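Handheld gripper log, Saturday, Plondville hall -- dropped tracking on unit 8

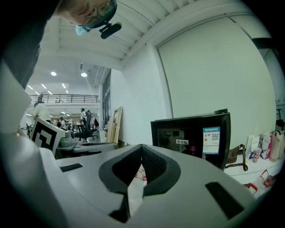
So the tracking dropout is back, and this time I have it on my own unit and can stop blaming Imogen's wrists. She got it twice last week on unit 16 and I told her she was swinging the thing too fast. Sorry, Imogen.

What happened: I was recording pick-and-place runs at the front desk, 303 of them on the sheet by lunch, and when I replayed the morning's batch the pose just walks off in some of them. The hand is plainly near the desk and the track says it's drifting up toward the mezzanine. Then it snaps back, usually when the gripper tips down again. No warning from the logger at all, it writes the file and calls it good. That bugs me more than the drift does.

First guess was the marker. The card has worked loose before, and a marker that shifts even a little throws off the opening width. Pulled it, cleaned the seat, pressed it back down, ran the width check. Fine. And width was never the problem anyway, I should have looked at the plots before I got the screwdriver out.

Second guess was the soft pads. Radoslava swapped them for the Kubíček mesh ones in June and they sit a bit prouder than the old set. I wondered if they were covering too much of the view when closed. Put the old pads on, same runs, same drift. Put the mesh ones back (fiddly!! use the short driver, the long one slips and chews up the rim).

Third guess, and I think this is the one: glare plus blank stuff. When I tilt the gripper up I get ceiling lights and that big white panel on the wall, and hardly anything with texture for the tracker to hold on to. Did ten minutes of tilting on purpose and could make it drift almost every time. Pointed down at the clutter on the counter it behaves -- printed bags are great for this, apparently. Exposure was still on auto, too. I locked it and the drift got smaller but didn't go away.

The arm side: Skála had already pushed two of the bad files to the Sillden arm before I caught it. It started reaching for a spot well above the table and she hit the stop. Nothing bent, nobody close to it. Still, we need a height limit on replay before anybody runs another file, mine included.

To do
- height limit, 1,000 mm above the table, hard stop (me)
- make the logger flag a jump in pose (Imogen)
- lock exposure on every unit
- ask Hastetti if their tracker build reports lost features
- rerun the morning batch, gripper kept low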